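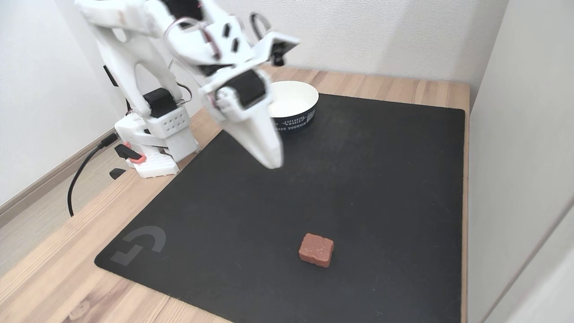 The big black mouse pad and the little wooden table

Home Archive House and Table About me Contact

Posted 09/01/2020

I have been meaning to write about this mouse pad since January, when I first put it down on the table thinking I'd move it again by dinnertime. Well, it is still on the table, and by now I'm so used to it that the bare wood looks a bit undressed when I take the thing off to wash it.

It's a great big square-ish piece of black cloth with the gray Logitech G down in one corner, and it covers nearly all of the tabletop. There's a bit of light wood left showing at the side, and a bit at the back, and that's about your lot. I bought it secondhand at the swap market in Vendton, rolled up with a rubber band on it, and I will admit I didn't unroll it before I paid. I thought I was getting something the size of a placemat! I carried it home on the 602 bus under my arm like a baguette, and when I let it loose on the kitchen floor it just kept going.

The table has been with me for 14 years. It came out of the old tea room at Kollercombe when they were changing everything over, and it has followed me through 4 homes, losing a little of its finish at every one of them. I'm fond of it in the way you get fond of things you've bumped your hip on a thousand times. It's a pale, friendly wood and it marks if you so much as look at it. Mugs, pens, the corner of a laptop, a hot pan one time that I'd prefer not to go into. For years I had a tablecloth on it, and the tablecloth slid around, and then I had cork mats, and the cork mats shed crumbs into everything.

So the pad went on, and I noticed a few things over the next weeks.

The first was how quiet the table got. I hadn't realized how much noise I made putting things down. Scissors, keys, a bowl - they all used to land with a clack that you could hear upstairs, and on cloth they hardly make a sound. I do a lot of my fiddling around early in the morning (I've always been up before everyone else) and it is lovely not to have to set every single thing down like I'm defusing it.

The second was that small things stay put. I do my beading at this table, and my mending, and every so often I take the back off a clock that would've been better left alone. On the bare wood a bead would roll clear across and be gone under the radiator before I'd got my glasses on. On the pad it rolls an inch and thinks better of it. I still keep a bowl on there for whatever I'm in the middle of, buttons or screws or, last week, a good many peas, and the bowl doesn't skate away from me when I reach in.

The third thing is a complaint, so I'll be fair and put it in. Black cloth shows everything. Flour, lint, cat hair, pencil shavings, that pale dust that comes off a biscuit even when you were sure you ate it over the plate. I tried a lint roller, then a damp sponge, and what works best for me is a lukewarm bath. I mean that it goes in the bath, with a squirt of dish soap, and I go over it gently with a soft brush, rinse it until the water runs clear, and lay it flat over the drying rack. It takes a good day to dry, more if it's raining. Please don't put it near the heater. I did that to a smaller one years ago and it curled up at the corners and never forgave me.

Something else to watch for is the wood underneath. I lift the whole pad every couple of weeks and let the table breathe, and I wipe it down with a barely damp cloth and then a dry one. If you spill, lift it right away. Cloth holds on to a spill and you can forget all about it, and then you've got a ring the size of a saucer. I used a little Galindo wax on the tabletop in the spring and gave it a full day before the pad went back on. So far the wood looks better than it has since Zovthorpe, and that was two apartments ago.

A reader wrote to ask if the logo bothers me, seeing as I don't play any games apart from solitaire. It doesn't! It sits down there in its soft gray and I rather like having it for company. I did look at plain ones, and at wool felt ones too, which were beautiful and cost more than the table did.

If you're thinking of getting one, measure your table first, and then measure the pad, and don't do what I did. And leave yourself a strip of wood along one side. I like having somewhere hard to write on, and it's nice to see that the old table is still under there.

Next time I'll get to the chairs, which are another matter altogether.

Recent posts
Post 600: What I keep in the bowl
Getting rings out of pale wood (mostly)
The tea room tables at Kollercombe
A drying rack that folds flat and stays folded
Swap market finds from Vendton

Contact | Copyright 2020, all words my own | Back to top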